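# Two hands, one bin: notes before we sign for anything

Nemdale wants an answer on the two-arm unit by February, and I have been asked to put the gallery up so the rest of the buying group can see what we would be paying for. My own view is that we should slow down.

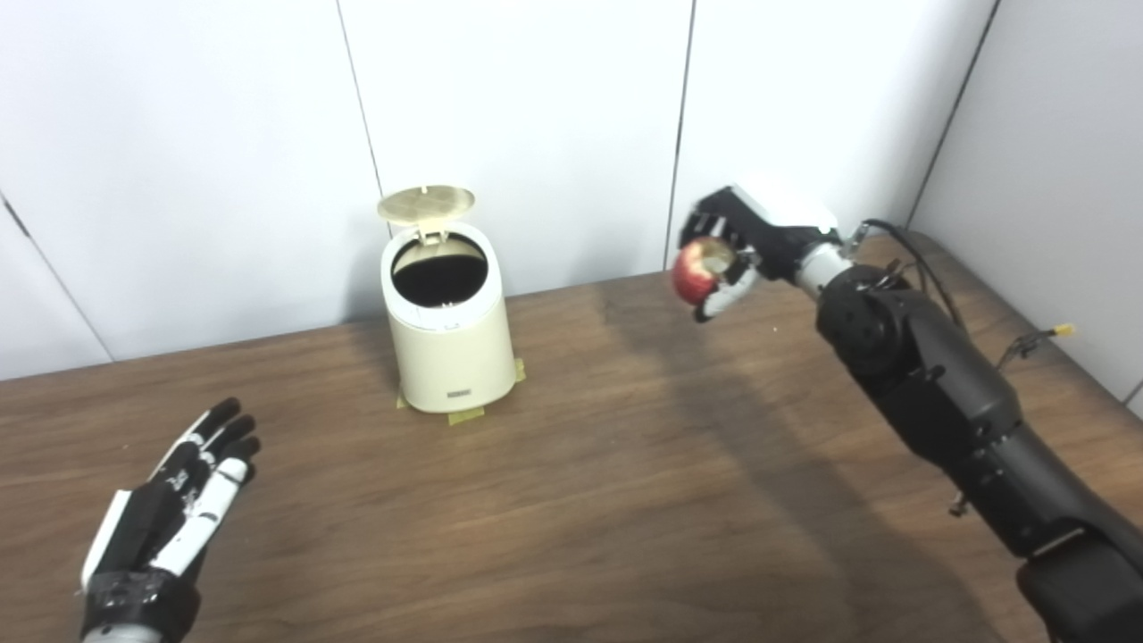 The quote from Etari covers the arms, the hands and the first year of support. It leaves out the table, the wiring, the floor space and whoever has to stand next to it. Decha Suksawat has been through it twice and keeps finding lines that say "by arrangement", and I have never known one of those come out cheaper than I feared.

Clearing a table is the job Etari likes to talk up, and I can see why. It sounds like something we do all day at Evwood. But an apple with a bite out of it and a small bin with its lid already up is a kind version of that job. Ours has wet napkins, cutlery, half-full cups and lids that don't stay where you put them.

## What I would want priced

**The hands.** Fingers made of that many linked parts will need looking after. The quote gives one price for a pair and no price for a single finger. Somkiat Prasertsri asked for a parts list and got a brochure.

**Fixing things down.** The bin sits on masking tape, a strip at either side. Fine on a bench. I'd like to know what happens when a bin is a bit off its mark, and whether we would need proper fixtures made for all 110 tables at the Chareonsuk site. If so, that belongs in the budget now, as its own line.

**Cables.** There is a fair loop of black cable coming off the right arm towards the back of the table. We wipe down with spray and cloths several times a shift. I have asked for the cleaning instructions in writing and have not had them.

**Floor space.** Etari's drawing allows 172 cm of clear width. Our narrowest bay won't give us that unless the trolley rack moves, and moving the rack means an electrician.

**People's time.** The sales sheet says up to 345 items a shift. It doesn't say what counts as an item, or who picks up the ones that get dropped. Until I see that figure from our own tables with our own rubbish, I'm leaving it out of the sums.

## Where that leaves the budget

I have asked for a trial of 5 weeks at Chareonsuk, on hire, with the hire cost taken off the price if we buy. Etari would prefer that we commit first and trial afterwards — I bet they would.

Decha thinks I'm being hard on them, and he may be right about the arms, which look solidly put together. My doubts are mostly about everything around them. If you have a line to add to the list, send it to Somkiat before the February meeting, with a price if you can get one.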